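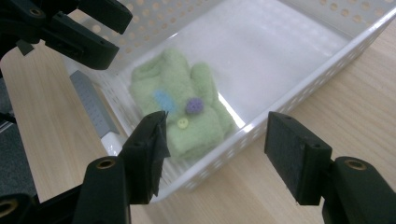 Forholm Lost and Found Clothing Set, read me first

The set is a record of small clothing items sorted into open baskets on a table: gloves, mittens, hats, scarves, socks and the odd bib. It was put together for people who work on sorting and labelling household textiles and who need items that look used and a bit mixed up. Most of the gloves are plain, but a fair number carry trim, such as the light green fuzzy one with a purple flower-shaped button and a small pale yellow round button on the front, and the trim is recorded separately from the glove itself. Version 2 replaces the earlier release from May, which had the socks filed under the wrong heading.

Last updated January 22, 2025. Maintained by Lucimara Vasconcelos.

What is in it

The set holds 2,005 entries. Each entry is one item in one basket, with a photo and a line in the file items.csv. Of these, 1,640 are single items with nothing else in the basket. The rest have two or more items together, usually a pair that got separated and put back, or a scarf folded over something smaller.

Items are grouped under 33 headings. The full list is in headings.txt. The headings most people ask for are glove, mitten, toque, scarf, ankle sock, long sock and baby bootie. Toque covers any knitted hat without a brim. If you search for beanie you will get no results.

Columns in items.csv

id: the entry number. Numbers from the May release were kept wherever the item was kept, so there are gaps.

heading: one of the headings in headings.txt.

main_colour: a plain colour word, with light or dark in front where it helps. We did not use shop names for colours. Grey is spelled with an e throughout.

fabric_look: how the fabric looks in the photo (fuzzy, ribbed, smooth, open knit). It is a description of the surface only. Don't use it as fibre content. Many of the care tags had been cut out before the items came to us and we did not try to guess.

trim: anything attached to the surface, in the order a person would notice it. Buttons, patches, bows, pompoms and embroidery all go here. Patches with no clear shape are entered as patch and a colour.

lying: flat, folded, bunched or rolled.

basket: the code for the basket. Codes are explained in baskets.txt.

notes: free text. Often blank.

How the items were sorted

Clothing came from the lost and found shelves at two rec centres, Trirkel and Andrade, after the usual holding period. Anything with a name written in it was taken out first and went back to the front desk. What was left was washed, dried and laid out one piece at a time.

Baskets were used in place of trays because that is how both centres store the clothes. Solid baskets and ones with holes in the sides were both used. Pale items in pale baskets can be hard to pick out near the walls, and those entries say low contrast in the notes column.

Labelling was done by two people working apart, and Lucimara settled the differences. The most common disagreement was glove against mitten. Very thick gloves lying flat can look like mittens when the fingers sit close together. The rule we settled on is that separate finger sections make it a glove, even if they are short and rounded. The second most common was blue against green, and there we went with the first labeller unless the second felt strongly.

Known problems

Left and right are not recorded. We tried it for the first box and gave up, as many of the knitted gloves can be worn on either hand.

Children's and adult sizes are mixed together with no size column. A measuring pass is planned.

Winter items are heavily over-represented. There are very few sun hats.

Some entries have the trim colour in the main_colour column. If you find one, send the id and the correction to the Stolix help desk and it will go into the next release.

Use

Free to use for teaching and for research. Please credit the Forholm set and give the version number. The clothing has since been donated and can't be borrowed or photographed again.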